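Evlow Robotics Club: gallery from the summer term

12 July 2026

Another term gone, and the arm still can't be trusted with anything sharp. These are the pictures people asked for, plus a few nobody asked for that we like anyway. The club meets in the back workshop at five, or whenever the door code works. There were 38 of us on the list in February, and the ones who stayed seem happy enough.

The term project was called Priltix, after a long argument and a short vote. The aim was modest: get the arm to lift a tool off its hook, hold it for a bit, and put it back where it came from. Most of us can't manage the last part at home.

Every tool hangs in its own way, and each one needed its own approach. A slot in a handle is kind to a robot, as long as it pulls straight out along the prong. A loop of cord is not kind at all. The Dristov team spent three meetings on loops and now speak of them the way sailors speak of rocks.
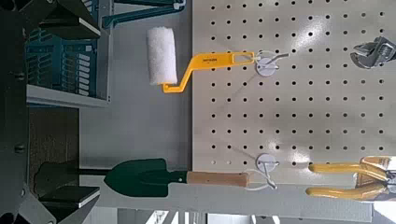 Grip came next. Round handles roll, flat ones tilt, and a tool held at one end droops at the other, as anybody who has carried a ladder will know. The Šimkus team wrote the closing routine and set it far too gentle, then far too firm. The present setting sits between the two and is labelled "final", as were the four before it.

By the last week we had logged 711 attempts. The log has a column for "success", one for "failure" and one for "sort of", which was added on the second evening and has been the busiest ever since.

We start again in the autumn with putting things back. If you have pictures from the open evening, please send them in with a line or two each – captions of the "robot, again" kind will be returned to their authors.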